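4. Preparing the work area on the second floor

At Istcombe the robot now takes over the lifting of full sacks from the stands. Before, two people of the shift did this by hand. One person stays responsible for the area and follows the steps below.

4.1. Keep the carpet inside the yellow tape free. Do not put shoes, bags or tools there, also not for a short moment.

4.2. Check that the gripper is empty and the two fingers are not touching each other.
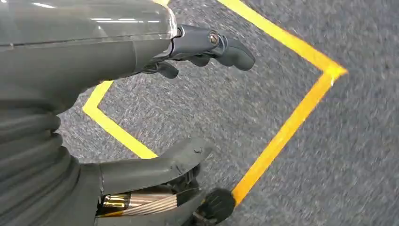
Arnell Site Services, Internal Handling Team

4.3. If a strip of tape is loose at a corner, press it down or replace it. Use only yellow tape.

Note: The line is for people. The robot does not read it, so please do not trust that it will stop there.

4.4. Go to the panel and enter program 77. For the long shift, enter 2304.

CAUTION: Never hold a sack while the hand is below it. In the old way of working we helped with one hand under the sack. This habit must stop.

4.5. Before you confirm, look under the sack. Cables and rods on the floor near the stand must be known to you. Write them in the Jarnon log if they are new.

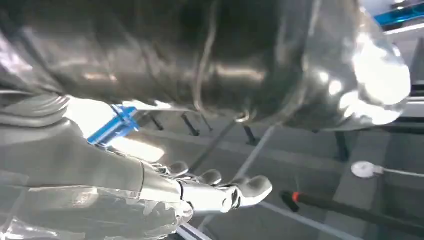
4.6. Press Confirm and step back. If message 2211 is shown, call the team and wait.

Note: The person who lifted before is now planned for checking and for the log. The hours and the breaks stay the same.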